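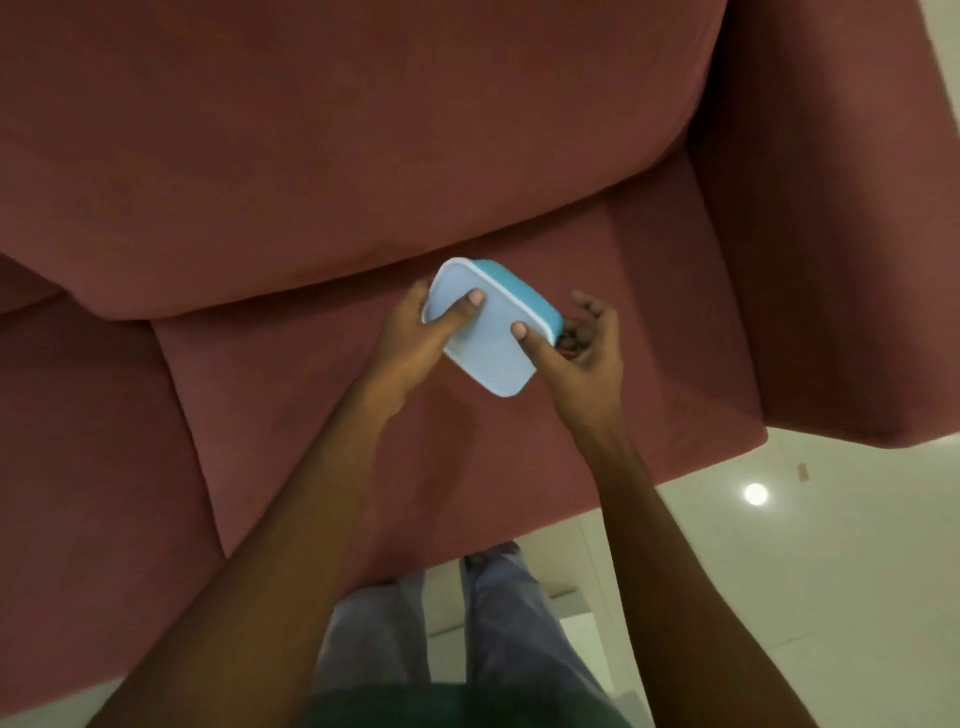

Chapter 4
Shedding: What Your Corn Snake Is Up To When It Goes Cloudy

My first corn snake turned blue the May I brought her home, and I was sure I'd broken her. Her belly went pinkish, her colors looked like somebody had breathed on them, and her eyes had a milky film I'd never seen before. She wouldn't eat. She wouldn't come out of her hide. I was up at 2 a.m. reading one panicked forum post after another, and the next morning I called the reptile shop in Detton, where a very patient person asked me, "Has she shed yet?" (She had not. She did five days later, in one long perfect piece, and I kept it in a jar for years!)

So if you skipped ahead to this chapter because your snake looks terrible today, take a breath. By the time you finish these pages you'll be able to name the stages of a shed, set up a cage that helps it along, and tell a normal shed from one that needs a vet. Chapter 3 covered heat and humidity in general, and I'm going to lean on it a lot, so keep a finger in the humidity table.

4.1 Why snakes shed at all

Your skin comes off all the time in tiny flakes you never notice. A snake saves it up. It grows a whole new outer layer under the old one, and then the old one comes off, usually all at once, including the clear scale over each eye. People like to say the snake has "outgrown" its skin, and growth is part of it, but adults that have pretty much stopped growing still shed. Skin wears out. Injuries heal a bit with each shed, too, and a snake with mites or a burn may shed more often than you'd expect.

Young corn snakes can shed every few weeks. Adults slow way down, to a handful of times a year. I write every one of mine down in a cheap notebook, and when I counted them up for this edition I had 193 sheds from all my snakes put together. Of those, the bad ones nearly all came in winter, with the furnace running and the air in my house dry as toast.

4.2 The stages, in plain words

First comes the dull stage. Colors fade, the belly may look pink, and you start wondering whether the light in the room is funny. Then the eyes go cloudy or bluish, which keepers call being "in blue." A fluid builds up between the old skin and the new one, and your snake can't see well. Expect hiding, skipped meals, and a shorter temper than usual. My sweetest male, Hakala, has only ever struck at me when he was in blue, and I'd earned it by reaching in over his head.

After a few days the eyes clear up again. This is the part that fools new keepers! The snake looks better, so they figure they imagined the whole thing, and they go ahead and handle it or offer a big meal. Hold off. The shed itself usually follows within several days of the eyes clearing. The snake rubs its nose on something rough, loosens the skin around its lips, and crawls out, leaving the old skin inside out behind it like a sock.

4.3 Before you read on: a short warm-up

Grab your own notebook and jot down answers to these. We'll come back to them at the end of the chapter.

When did your snake last shed, and did it come off in one piece?

What does the humidity gauge read right now, at the cool end and at the warm end?

What in the cage is rough enough to rub against? A chunk of cork bark counts. A smooth plastic hide doesn't.

If you couldn't answer the first one, start your log today, even if all you can write is "no idea." I kept no records at all for my first snake's first year, and I still wish I had them.

Next we'll build a humid hide out of a food tub and some damp moss.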